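Two picking arms going in on returns sorting. What happens to hand sorters' grading and rates?

Asked in Workplace Automation, 2021-01-09
Tags: bin picking, labor standards, mixed parts

larbridge_returns

I supervise the small-parts returns bench at a distribution site in Larbridge. We have 8 hand sorters per shift. Customer returns arrive as loose mixed items (fittings, knobs, toy parts, small blocks), and each sorter picks an item, identifies it, grades it A to C and drops it in a tote. The hand rate is 300 items per hour per person on clean stock.

Management has approved two arms from an integrator, Noltora. The arms will take the first pick and the sorters will move to grading and exceptions. The test cell is already working on our sort of material.

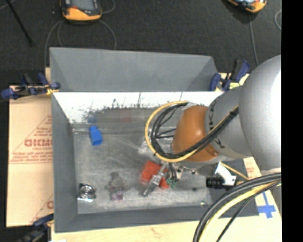 Test cell, first-pick trial. Arm over the gray tray, with a red item below the gripper.

The proposal keeps the 300 rate for people after the change. My objection is that the arms will take the easy items and leave the sorters with whatever is tangled, flat against a wall or hard to identify. Has anyone rewritten the labor standard for this situation, and on what basis? Secondary point: our pay grade is tied to the pick rate, so if picking goes away as a measured task, the grade has no definition behind it.

Three replies

lakatos_ie

The 300 figure is not valid after the change and should be withdrawn before go-live. It was measured on a mix. Once the arm removes part of that mix, the average handling time of what remains goes up, and the old number describes work that no longer exists.

What we did at the Vallura plant:

Split the work into three measured tasks: grading of arm-picked items, manual pick of refused items, and clearing a stopped cell. Each has its own time study. Clearing was not in the vendor's plan at all, and it was 50 minutes per shift in the first month.

Log refusals by cause. The controller normally records a failed grasp but does not say why. Have the sorter enter a code from a short list: no grasp, double pick, wall contact, unknown item. Without codes you cannot separate a gripper problem from a stock problem, and the sorter gets charged for both.

Run the study on refused items only. Our sample was 678 items over two weeks. Don't mix in arm-picked items to make the sample larger. That puts you back where you started.

Pay no rate-based component until the study is closed. We held everyone at their previous average. It cost less than the grievances would have.

Look at the tray too. Round metal items next to a sloped wall were our worst category, since a two-finger gripper needs clearance on both sides and the slope takes one side away. Items in the open part of the floor were rarely refused. If yours behaves the same way, the leftovers will collect along the edges, and the person clearing them will be reaching down and in for most of the shift. Set the tray height for that person before the base is bolted. Ours was set for the arm, and we changed it in August after repeated shoulder complaints.

On the pay grade: job evaluation and the labor standard are separate documents in most systems. Ask for a re-evaluation of the sorter role on decision content and fault clearing. Do it in writing and before the role title changes. Afterward it will be treated as a new role with a new starting point.

packline_6

We got one last year. Rate stayed the same on paper and nobody enforced it. People liked the grading part better, less wrist pain. Boring on the days it runs well. Get everybody trained on the restart and not just one person per shift or you will be standing there waiting.

tote_and_tape

Agree with the first reply except on holding pay at the previous average. If your sorters had a slow quarter because of bad stock, that locks in a low number. Use the best quarter of the last four, or a flat figure agreed with the shift.

Also check who is allowed inside the cell. If sorters have to wait for a technician to remove a jammed item, the waiting time needs its own code, or it shows up as theirs. Ask Noltora for the access procedure in writing. We were given a verbal one, and it changed twice.

larbridge_returns

Thank you. I have asked for the refusal log to be switched on during the trial and for the rate to be suspended. No reply yet on the pay grade. The tray height is still open, so I will raise that next.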